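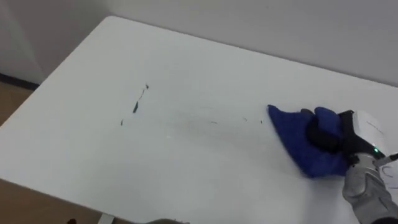 Handout 4, custodial questioning. 07/06/2023. Read before class, bring it with you, I won't be reprinting. Last week was the stop on the street, this week is what happens once somebody is brought in and asked to talk. Students tend to picture the TV version, bare bulb and shouting. Forget it. A white table and a plain gray wall like the one up top gets you closer to what people describe in their motions to suppress. Dull room, no clock. The dullness matters and we'll come back to it under Time.

19 shares | 2 comments

1. Custody

Two things have to be there before the warnings are required: custody and interrogation. Missing one, no warnings needed. Most of the fights are over custody.

Test is objective. Would a reasonable person in that spot feel free to end the talk and leave? What the officer privately planned doesn't count. Things courts look at:

- where it happened, and who picked the place
- was the person told they could go (and were they let go afterward)
- door open, shut, locked
- how many officers, how they stood, how they talked
- cuffs, or ID and keys held
- length

Age counts if the officer knew it or should have. Race is harder. Plenty of writers argue that a Black teenager and a white retiree don't hear "mind coming with us?" the same way, and that a reasonable person test which ignores this isn't measuring much. Courts have mostly been slow to take it up. Be ready to argue both sides, I will call on people.

2. Interrogation

Direct questions, plus words or actions the police should know are likely to get an incriminating answer. Small talk about the weather, no. "Shame about your mom having to hear this," probably yes. Routine booking questions (name, address, birth date) generally fall outside.

3. Waiver and invoking

Waiver: knowing, intelligent, voluntary. Doesnt have to be in writing.

Invoking: has to be clear. "Maybe I should get a lawyer" has been held not enough. Staying quiet for a long stretch, not enough either. Discuss: who talks in hedges when they're scared? Who was raised to be polite to police as a safety matter? The clear statement rule lands harder on those people and there's decent linguistics writing on this, see reading packet.

Once a lawyer is clearly asked for, questioning stops. If the suspect starts it up again, different analysis. 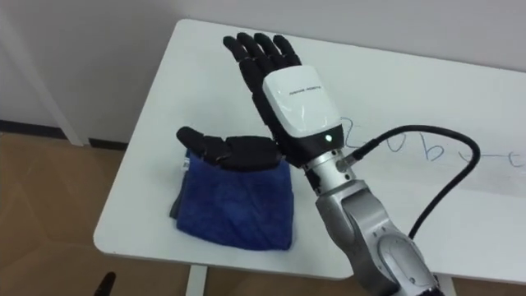

4. Time

Problem for class. The Gredgate police are looking into a break-in at Horkico, a tool rental place. $2,000 in equipment gone. They ask a warehouse worker, 19, to come by and "clear some things up." He gets a ride in a patrol car. First 35 minutes: no warnings, friendly, he admits he was in the building that night. Then warnings, he signs the form, says it all again and more.

Questions to prep:

- custody during the first part? what other facts do you need
- does the signed form cure anything
- was the two-step deliberate, and how would you prove that
- does the ride matter

Compare the Kimell problem from Handout 3, where the driver came in her own car.

5. Voluntariness

Separate issue from warnings. A warned statement can still be involuntary under due process. Totality test: threats, promises, lack of sleep, food, age, schooling, mental state. Lying about evidence is usually allowed for adults, some states now restrict it for minors, so check your own state.

For next time: recording rules, packet part two. Short memo on the Gredgate facts, 2 pages max, pick the defense or the state and stick with it.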